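Can a machine clear the kitchen counter yet? Notes from a call with Zhenhua Jiang

Quick one this time, I have a deadline on the dishwasher piece and this was supposed to be a ten-minute call. It ran 40. Typed up fast from my notes, so forgive the rough edges.

Zhenhua Jiang works on two-handed manipulation at Rokgate, the small outfit in Tavbridge that got some attention in February for its shelf stocking trial. Before that, warehouse picking. Before that, "a very boring degree." These days it's mostly kitchens. Putting things away, wiping, loading, sorting stuff into baskets and onto trays.

So I asked the obvious question first. Can it do my chores.

"Some of them, slowly, if you don't move the furniture," Jiang said. Then a long pause. "And if you are not in a hurry. And if you own the same cups as us."

Ok. What does slow mean?

"Me, I clear a small counter in maybe a minute. The robot on a good day, five or six. People hear that and they say fine, I'm at work, let it take an hour. I agree with them! Speed is not what keeps me up. What keeps me up is the cup that rolls."

Rolling things come up a lot. Cans, fruit, anything round. A box stays where you left it, and a can on its side has plans of its own. Jiang's team practises these over and over in simulation before anything gets near real hardware, in a program they call Udeo. Every change to the software gets 746 practice runs there, overnight. Why 746? "It was 750 and four of the kitchens were broken. We never fixed them."

The shop floor is further along, and I had that backwards going in. I figured a store would be harder, all those people. But the trial at Ayala, a housewares shop a few streets from the office, went better than any home test so far. Same shelves every day, same boxes, somebody on staff who knows where the off switch is.

"In the shop a person decided where everything goes and wrote it down," Jiang said. "In your house, where do the batteries go? You don't know. Your wife knows maybe. How does the robot know?"

(The batteries are in the drawer with the takeout menus. Fair point though.)

I asked about the hands, becuase readers always write in about the hands. Grippers with two fingers are cheap and tough, and for boxes Jiang would still pick them. Kitchens are different. Handles, rims, soft bread. The full hands cost more and break more, and there's a lot more to control.

"With 2 fingers you have one idea of how to pick up a thing. With a whole hand you have too many ideas. Half of our work is telling it to stop being creative."

And two arms? Same story, apparently. One can hold the bag open while the other one fills it. They can also get in each others way, which was most of last year. Jiang sent over one of the simulated kitchens while we were talking.
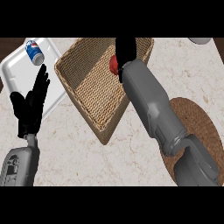 Counter task in simulation: wicker basket, white tray, soda can on its side. Courtesy Rokgate.

Pretty, I said. Marble. Jiang laughed. "The simulator is generous. Nothing is sticky in there. Real counters have jam."

That gap is the bit I wanted to get at, so I pushed. If it passes in simulation, how often does the same job work on a real counter? Jiang wouldn't give me a number for print. Would say it's "a lot less" and that out of 100 real tries the failures are mostly dull ones. A finger catches a rim. Grip slips. The arm stops and waits for help that isn't coming.

So when do I get one? Jiang thinks stores first, then places like hotel laundries and care home kitchens, then houses. No year. I tried three times.

"Ask me about one chore. Don't ask me about chores."

Fine, one chore. Clearing the table after dinner.

"Plates, I am hopeful. Glasses, not yours. And somebody still has to wipe."

Next week, the dishwasher piece, if I finish it. Send questions about loading racks before then please.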